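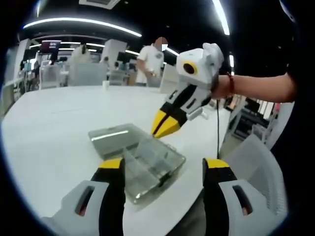 *Two hand-held grippers and one divided storage box, at the collection table in Wasstead.*

**3,000 boxes later, what have we got?**

Regular readers know where I stand on the Rennie project. The pitch we heard in June was that a robot arm could learn to open, sort and close small containers by studying people doing the same job with grippers in their hands. Gather up to 3,000 examples, feed them to the model, and the arm picks up the habit. I said then that it sounded like a lot of faith in a big number, and a visit to the Wasstead room has only partly changed my mind.

The count so far is 1,938. Vega Requena, who runs the sessions, was quick to say that these are accepted examples, meaning a second person has watched the recording and agreed that the task was done. Fair enough. I asked how many were thrown out along the way and got a long answer about tracking errors and dropped recordings, but no figure. I'd like to see one in the next update.

The work itself is slower than you'd guess. You can't use your fingers, which is the whole point, and a hinged lid that your thumb would flip without a thought becomes a small project when all you have is a pair of stiff tips. I tried it. My first go at a lid took long enough that Vega went off to answer an email. By the end of the afternoon I was quicker, and that bothers me a little. Are we recording how to open a box, or how people get used to an awkward tool? The model sees both, and I doubt it can tell them apart.

Then there's variety. The examples so far come from 11 people, nearly all of them from our own Imville office, working at much the same height and in much the same light. Vullotora, who will be taking the finished model, have warehouses that look nothing like our white table. The plan says a change of location will be "considered" once the target is reached. I'd have put it at the start. A thousand more turns at a table the model already knows may push the score up on our own tests and do very little on anyone else's floor.

I'll give the team credit on one thing. They've stopped tossing out the clumsy tries. If someone nudges the box out of place and has to go back for it, that stays in, provided the job gets finished. A system that has only ever been shown smooth work won't have much to go on after a slip — and it will slip.

The first real trial on an arm is due after the next three sessions, with boxes that weren't used in training. I've asked for the failures to be shown along with the good runs, and Vega has agreed. If you'd like to put in an hour with the grippers before then, sign up with her directly. Wear sleeves you can push up, and don't expect to be good at it.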